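House Rules for Kitchen Runs: Your Questions, My Answers

I look after the kitchen simulation at Stougaard, and I get the same handful of questions every time a new group joins, so I finally typed them up. The rules cover everyone submitting runs to the shared set, whether you're at the Stoldale office or over in Demport. If you've been here a while, skip to the part on camera views, which changed in February.

Why do we need written rules for a simulator? Nothing can break in there.

I hear this one a lot! True, you can't scorch a real counter or crack a real bowl. But people compare numbers from our runs, and they can only do that if everybody set things up the same way. We had two groups reporting success rates on the same bowl task for weeks before we noticed one of them was starting the arm twice as close to the counter. Both groups had done careful work. We still had to throw out the comparison and start over, and I'd like to never do that again.

What counts as a correct starting layout?

For the single-bowl tasks, one bowl on the open stretch of counter, upright, with clear space around it. Whatever belongs to the kitchen itself (stove, cabinets, whatever sits on the open shelf) stays where the kitchen file puts it. Please don't tidy up. I know a strainer on a shelf looks like clutter when your task has nothing to do with strainers, but if you delete it your kitchen is no longer the same kitchen as mine.

Bowl position is allowed to vary, and should. The layout script picks it for you from the seed. Moving it by hand because the seed gave you an awkward spot is the most common reason I send a submission back.

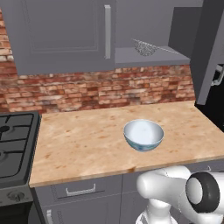
The other thing I check is the distance from the bowl to the counter edge. The script keeps it at least 85 millimeters in from the front lip, measured from the bowl's center. If you wrote your own layout code, you have to enforce that yourself, and you have to say in your notes that you did.

Can I change the counter or the backsplash?

Yes, from the approved list, and only between runs. Light wood with brick is one of the combinations on the list, and lots of people like it as a test because the speckles and the uneven bricks give a vision model plenty to chew on. Write the style name in your run sheet. If you make your own texture, send it to me first so I can add it to the list for everyone.

How many runs do I need before I report a number?

At least 50 per task, per kitchen style, with 50 different seeds. I used to be soft on this. Then somebody showed me a lovely result from a dozen runs and it fell apart when we did the rest, and I've been strict ever since. If you only have time for fewer, go ahead and share the videos in the group channel, just please leave the percentage off.

What if a run goes badly for a silly reason, like the bowl sinking into the counter?

You get up to 3 retries per seed for simulator faults, and every one has to be logged with the seed and a line on what happened. A fault means the simulator did something physically impossible: objects passing through each other, the arm jumping from one pose to another with no motion between, that kind of thing. A gripper that closes on air is a failed run. So is a bowl that gets knocked over. I've had some very creative emails about this and the answer is still no.

Does the arm have to start in the same pose every time?

Same pose within a task, yes. Use the rest pose in the task file. The gripper has to start clear of the work surface and of the upper cabinets, and it can't be touching or holding anything. If your policy needs a different start, you can have one, but it goes in its own results table with its own label and you don't get to stack it next to the standard ones.

A small thing that trips people up: check the arm base too. It's easy to get the gripper where you want it and not notice that you've slid the whole robot over to get there.

Which camera views do I submit?

Two fixed views of every run, both 1080 lines tall, both recorded from first step to last. Before February we only asked for one, and I spent far too many afternoons squinting at an elbow trying to work out what was happening behind it. The robot is allowed to block part of a view. It's a big arm in a small kitchen and that's going to happen. What I need is for the bowl to be visible at the start of the run in both.
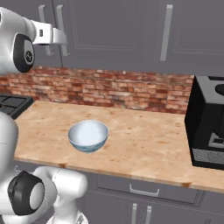 Second camera view with the bowl on the open counter and the coffee maker at right.

Please don't crop, brighten or sharpen anything. Slightly blurry cabinets are fine with me. If you want a prettier version for a talk, render one separately and keep it out of the submission folder.

Are the appliances part of the task?

Only if the task sheet names them. Otherwise treat the stove and the coffee maker as things the arm must not touch. Contact with either one gets logged as a collision, even when the run succeeds, and I report the collision count right beside the success rate. Some folks feel that's harsh for a simulated coffee maker. My view is that habits picked up in simulation have a way of showing up later on hardware, and I've seen what a real arm does to a real coffee maker (we were without coffee until Wednesday).

What about speed limits?

Use the limits in the task file and don't raise them. Lowering them is fine if you say so. A run that takes longer isn't marked down unless it goes past the time cap, so there's really no prize for racing.

Can I train on the test seeds if I promise to be careful?

No! The test seeds are blocked in the training script. If you've found a way around the block, I would love to hear about it, purely so I can fix it.

What goes in the run sheet?

Task name
Kitchen style, counter and backsplash
Seed
Simulator version
Start pose label
Result, pass or fail
Collisions, and with what
Retries used, with the reason for each
Anything odd you noticed

That last line matters more than people think. Our Skamus tool reads everything else automatically, but it can't read your mind, and "bowl wobbled a lot before settling" has helped me track down a friction bug more than once.

My run sheet and my video disagree. Which one wins?

The video. Fix the sheet, add a note that you fixed it, and resubmit. You're not in trouble. I'd much sooner get a corrected sheet than have someone keep quiet about it.

Do these rules apply to the real arm in Demport?

Partly. The seed counts, the run sheet and the retry logging all carry over. The safety side is a separate document with its own training, and nothing on this page gives you permission to power up hardware. If you've only ever worked in the simulator, book the training before you go, as the lab won't let you past the door without it.

I think one of the rules is wrong. Now what?

Tell me! Open a ticket under "house rules" with the seed or the run that made you think so. Changes only take effect between rounds, so you may wait a bit, and until then the version on this page is the one I check against.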